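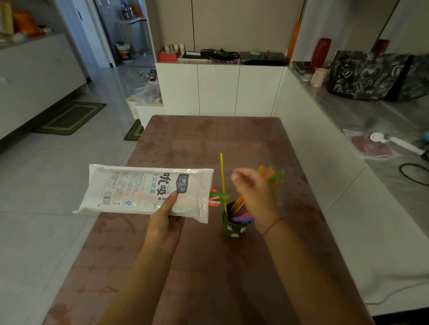

Arrumação de palhinhas num copo verde, uma das tarefas domésticas do programa de Barredo.

A Jornada Aberta de Barredo é uma demonstração pública de robótica doméstica, organizada pela empresa Derno na localidade de Barredo. Realiza-se num domingo de agosto e é dedicada ao ensino de tarefas manuais a robôs, em particular tarefas com objetos leves, finos ou flexíveis. A jornada nasceu como uma visita para as famílias dos trabalhadores e foi aberta ao público na segunda edição.

História

A Derno instalou-se em Barredo para desenvolver o Troturico, um robô de dois braços destinado a arrumar cozinhas e salas. Nos primeiros tempos, a empresa recebia somente visitas de clientes. A engenheira Itziar Mateos, responsável pela parte de aprendizagem, propôs que as portas fossem abertas também aos vizinhos, os quais viam entrar todos os dias caixas com louça, panos e artigos de mercearia e perguntavam para que serviam.

A primeira edição teve lugar numa única sala e durou uma tarde. Na segunda edição inscreveram-se 51 visitantes, e a organização dividiu o público em grupos. Desde essa altura a inscrição prévia é obrigatória.

Programa

A jornada começa às dez horas e compõe-se de três partes. Na primeira, uma pessoa executa a tarefa com as suas próprias mãos, a um ritmo tranquilo, e explica em voz alta o que faz. Na segunda, o público pode tentar a mesma tarefa. Na terceira, mostra-se o Troturico a trabalhar com os mesmos objetos. Entre a segunda e a terceira parte há um intervalo, que é aproveitado para perguntas.

As tarefas mudam de um ano para o outro. Já foram apresentadas a dobragem de guardanapos, a separação de talheres e o fecho de sacos de pão. A tarefa com mais procura é a das palhinhas, em que se passam palhinhas de beber coloridas de um saco de plástico para um copo.

A tarefa das palhinhas

O material é simples e compra-se em qualquer loja: um saco de palhinhas, um copo pequeno e uma mesa. Uma mão segura o saco deitado, com a abertura virada para o lado do copo, e a outra leva as palhinhas em leque até à borda. As palhinhas podem ser de grossuras diferentes. As grossas entram com facilidade, mas ocupam depressa o espaço; as finas escorregam entre os dedos e abrem-se quando se aproximam do copo.

Para um robô, a dificuldade encontra-se em vários pontos. O saco não tem forma fixa e muda a cada movimento. As palhinhas tapam-se umas às outras, de maneira que a câmara não distingue bem onde acaba uma e começa a seguinte. Além disso, um copo leve tomba se for empurrado de lado. Segundo Mateos, a pessoa corrige estes erros com o tato, antes mesmo de os ver, e o robô tem de aprender a corrigi-los por outros meios.

Na segunda edição, o Troturico fez a tarefa diante do público com uma palhinha de cada vez. Deixou cair 2 palhinhas fora do copo e levou bastante mais tempo do que os visitantes. A empresa não esconde estes resultados e afixa-os à entrada da sala no fim do dia.

Espaço

As demonstrações não se fazem num laboratório, mas em divisões com móveis comuns e objetos de uso diário. A Derno justifica esta escolha com o argumento de que um robô treinado numa mesa vazia aprende mal a trabalhar numa casa. Os visitantes ficam de pé atrás de uma fita colocada no chão e não devem mudar os objetos de lugar durante a terceira parte.

Receção

A jornada foi bem recebida em Barredo, principalmente pelas famílias com crianças. Alguns visitantes criticaram a lentidão das demonstrações e a pouca ventilação da sala, problema que a organização reconheceu. Outros lamentaram que as explicações fossem dadas demasiado depressa e com muitas palavras técnicas, pelo que foi impresso um pequeno glossário.

A associação Sulham, que apoia pessoas com mobilidade reduzida nas mãos, participa como convidada e sugere tarefas para as edições seguintes. Foi por sua sugestão que se incluiu o fecho de sacos de pão.

Ver também

Troturico
Robótica doméstica
Manipulação de objetos flexíveis
Aprendizagem por demonstração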